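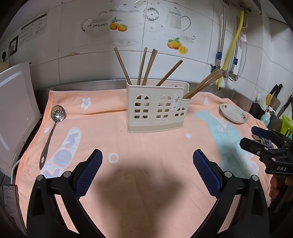 Kirkard are through to the third round of the regional cup after beating Howells 3-2 on aggregate. Second leg finished 1-1 tonight, Nov 25, 2022. Some notes from me on the match and what comes next.

Howells needed one goal to level the tie and got it early. A corner from the left, a flick at the near post, and the ball went in off a defender's knee. It will go down as an own goal. Kirkard had led 2-1 from the first leg, so that made it 2-2 with most of the game left.

For the next half hour Kirkard could not keep the ball. The midfield pair sat too deep and the two wide players were stuck defending. Howells had a header over the bar and a shot that the keeper pushed around the post with one hand.

The change came at the break. Iddrisu Kpodo moved from the right side into the middle, just behind the striker, and Howells did not adjust. He had the ball in space within a minute of the restart and hit a low shot that went a foot wide.

The equalizer on the night was his. Long throw, poor clearance, Kpodo took it on his chest at the edge of the box and shot across the keeper. He is 17 and that was his first goal in this competition.

Howells wanted a handball. I was sitting level with it and thought it came off his chest. The referee had a clear view and gave the goal right away. Their bench kept arguing and the assistant coach got a yellow card.

After that it was scrappy. Howells put a center back up front and hit long balls. Kirkard dropped a third man into central defense and won most of the headers. The best late chance was at the other end, on a counter, and the shot hit the side netting.

Four minutes of stoppage time, and it felt like more. Howells had a free kick just outside the box with the last action of the game. It hit the wall and the whistle went.

The crowd was announced as 2,000, which is good for a Friday night in the cold. The away end was full. The main stand had gaps at the river side, where the wind comes in.

One concern for Kirkard is the left back, who went down holding his hamstring just after the hour. He walked off without help, but he did not come back out to the bench. No word from the club on that yet.

Elsewhere in the same round, Ollico went out. They lost the first leg 1-0 at Trivitz and could only draw 0-0 at home. They hit the bar and had most of the corners. They have now gone three games without scoring.

Trivitz go through without giving up a goal in either leg. They are hard to watch and hard to beat. Same back four all season, same keeper, and they waste no time getting everyone behind the ball.

The draw paired the ties ahead of time, so we already know Kirkard will play Trivitz. First leg at Trivitz in January, return leg here the week after. Away goals do not count this year — a level tie goes straight to penalties, with no extra time.

Kirkard have a league game before any of that and I expect changes. The two older midfielders have played every match this month. I would start Kpodo in the middle again and leave him there.

Last one. If you are going to the away leg, the visitors' gate at Trivitz is on the side street behind the bus depot. The main entrance will send you back around, and it is a long walk. Tickets are not on sale yet.

Comments

rowdy_eastside
It was a handball. I was behind that goal and his arm was out.

Len P.
Good write-up. Left back worries me too, we have no cover there at all.

trivitzfan
"Hard to watch" is fair. See you in January.

m_dorsey
Do they take cash at the Trivitz gate or is it cards only?

Home Scores Fixtures Tables Cup Clubs Log in

Search posts
Enter a team or player
Go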